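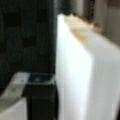
Can we please settle the big white block before anything else, someone called out before I'd even found a pen, or we'll be here till ten again talking about it. So we did, and the agenda went out the window in the first minute.

Gilumance Players — Props and Storage Meeting
Tuesday, April 20, 2021, upstairs at the Tagle Street hall
Minutes by me, again, as I was the one holding the notebook

Item 1 (was Item 4): The white block

Everyone agrees it's too useful to lose. It's been an iceberg, a fridge and the bottom half of a lighthouse, and it'll be wanted again in December for the chimney. The trouble is the top edge. There's a tan, yellowish band running along it and we went back and forth for ages over what it is. One camp says stain. The other says the white has come away and we're looking at whatever is underneath. I had a poke at it last week and couldn't tell you, sorry! The rim is lumpy either way and it'll show under the lights if we leave it.

Options put up:
Paint over it with the leftover ceiling white.
Trim the top and put a cap on it.
Turn it upside down (this got a laugh, then quite a few people said hang on, why not).
Leave it and call it a sooty chimney.

Decision: try the upside-down idea first, given it costs nothing. If it wobbles, we trim and cap. The ceiling white is only to be used after a test dab somewhere the audience can't see — we all remember what the spray can did to the moon.

Somebody asked whether we should be storing it standing up at all. General feeling was yes, it takes up less floor that way, but it needs something soft at its back and a clear bit of floor in front so it isn't getting kicked by everyone on the way to the kettle. Agreed.

Item 2: Last meeting's minutes

Accepted, with one correction. I'd written that the chaise longue was "donated to the tip". It was donated to the school. Apologies to the school.

Item 3: The big tidy

We've put this off since before the lockdowns and I think we all felt a bit sheepish. The back store is now at the point where you have to take the banquet table out to get at the hats. Plan is one Saturday, eight till whenever, bring gloves and a plate to share.

How we'll go about it, after a fair bit of chat:

Everything soft comes out first and goes on the stage. Curtains, cushions, the quilted stuff, the blacks. Shake it, sniff it, and be brave. If it smells of mice it goes.

Big hard things stay put while the soft things are out, so we can sweep around them. Then they go along the back wall with the tall ones at the left, where the ceiling's higher. The white block goes in that row, nearest the door, and the two flats with the window holes go in last as they're forever being borrowed.

Small props go in tubs with the label on the end and not on the lid. We had a proper argument about this and I'm minuting the result in capitals: LABEL ON THE END. You can't read a lid when there's another tub on it.

There are 22 tubs on order from Reltano, which should do us if we're strict with the crockery. We don't need four tea sets. A voice from the back said we did for the Christie, and it was pointed out that we did the Christie in 2009.

Item 4: Shelving

The Skolteck quote came in at $3,000 for the whole back wall, fitted. There was a bit of a silence. The account stands at $1,432 after the hall hire, so it isn't happening this year in that form.

We talked about getting just the one bay and putting it up ourselves. I'm in favour, and I said so at some length (I've cut most of it here to be kind to you). The worry is the wall, which is very old brick and crumbles when you look at it sideways. I'm to ask Skolteck for a price on a single freestanding bay and whether they'd deliver up the lane, where their last truck couldn't get round the bins.

Held over to next time.

Item 5: Padding and wrapping

Came straight out of the block discussion. Pale things get marked when they lean on dark things, dark things get fluffy when they lean on anything, and the corners of everything cop it on the stairs. We've got a heap of old moving blankets and they've been living in the bottom of the costume cupboard doing nobody any good.

Agreed that each big piece gets its own blanket, tied on with tape and not stuck on. No more gaffer directly on painted surfaces, please, please. I'll bring the tape. If anyone has spare foam offcuts, bring them along and we'll do the corners of the banquet table while it's outside.

Item 6: Borrowing book

It's gone missing. The string is still there. Until it turns up we're using the back of the noticeboard, so write down what you've taken and when you reckon it's coming back. We're currently short 3 lanterns and the good birdcage. If they're in your garage, no questions will be asked, just pop them inside the side door.

Item 7: Anything else

The kettle has been descaled and is a new kettle as far as I'm concerned. Whoever did it, thank you!

There was a request for the dusty rug from the farmhouse set. Happy for it to go to a good home, provided the good home comes and gets it before the tidy.

Someone raised the colour of the store room door. Not tonight.

To do before next time
Turn the block over and see if it stands: the set crew, on the Saturday
Test dab with the ceiling white, only if needed: same
Price for a single shelving bay: me
Tape for blankets: me
Chase the tubs: whoever is passing Reltano first
Foam offcuts: everyone have a look at home

Finished at twenty past nine. Lights off, side door locked, and I've got the spare key if you're after it.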